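Winter colds and the kids' immune gummies - anyone seen a difference?
Parents' Lounge > Health and Feeding

lostau_mum
My sister-in-law swears by the Gumach immune gummies for her two and keeps telling me I should have mine on them before daycare starts up properly in April. They're 31 dollars a bottle at our chemist. Mr 3 has had a runny nose since we moved to Lostau and I'm tired enough to try anything, but I'm also a bit of a doubter by nature. Has anyone used them through a whole winter and noticed fewer colds?

Trustton_Dad
Two kids, one winter, one very expensive habit. They loved them. They also got every single thing that went through the toddler room. I can't say they'd have been worse without them, and neither can the bottle.

pipandjoe
We've used them since last year and I do think they help. Joe had maybe one bad cold compared with constant ones the year before. I know that's only us.

Graham Parsons
pipandjoe, how old was Joe the year before? If that was his first year in care then he was always going to have a rough run of it, and the next year was always going to look better. Mine had the same drop and took nothing at all.

pipandjoe
He'd just started, yes. I still think it's a bit of both. You don't know it wasn't the gummies any more than I know it was.

Graham Parsons
True, but I'm not the one paying 31 dollars for it.

wattle_and_co
Can we not pile on? She asked for people's experiences and pip gave one.

quietcorner
I read the label in the shop. "Supports healthy immune function." What would it look like if it didn't? I asked the girl at the counter and she said lots of parents buy them. I'm sure they do. Lots of parents buy amber necklaces too.

Also have a look at how many make up a serve. The bottle looks like it'll last until spring and then you work out that two kids go through it in no time.

lostau_mum
Fair point about the first year in care. He only started after Christmas, so that could be all this is. Our GP in Crabtree wasn't bothered by the nose. She said to bring him in if he has trouble breathing, isn't drinking or I'm worried about a fever, and otherwise tissues and patience. I think I wanted a more exciting answer.

Trustton_Dad
Tissues and patience is what we got too, and the consult cost more than the gummies.

merrin77
Slightly different view from me. I don't think they do much for colds, but my daughter eats about 6 foods and I like knowing she gets some vitamin D. Our doctor was fine with a plain children's multi, so we get the chemist's own brand. I wouldn't pay extra for the word immune.

Graham Parsons
No argument there, that's a different reason and a doctor's been asked. My gripe is with the colds claim. Every year there's a new one. It was elderberry when my eldest was small, then it was probiotics, and now it's bears.

My other gripe is that they look and taste like lollies. My nephew got the lid off and ate a good part of the bottle. My sister rang the poisons line on a Wednesday night and he was fine, but some of these have iron in them and that's another story.
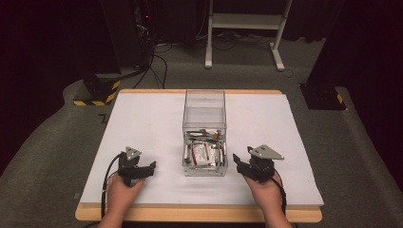

Storage is the thing I'd sort out before anyone spends a cent on gummies, because a vitamin shaped like a lolly gets treated like one. Ours used to live on the bench with everything else. Go through your own house and see what's sitting out at toddler height. A clear tub with no lid and a heap of what look like batteries and little white and red packets in it is just a lucky dip to a 2 year old, and a bottle of gummies is worse again as they already know it tastes good. Everything of that sort is up high and locked at our place now, the Panadol included. I don't trust "child resistant" on a cap either. Resistant for how long?

wattle_and_co
OK, that one I agree with completely. If you think a kid has swallowed a battery, don't wait to see how they go. Ring poisons straight away, or an ambulance if they're struggling to breathe.

pipandjoe
Ours are on top of the fridge. I'll move them tonight, he's started dragging chairs around.

quietcorner
Mine could climb the fridge by then, so good luck.

lostau_mum
Thanks all. I'm going to skip the gummies for now and ask about vitamin D when he goes in for his needles. Sister-in-law has offered me a half bottle to try so I'll have to think of something polite to say.

merrin77
Tell her he doesn't like the orange ones. Works for everything at our house.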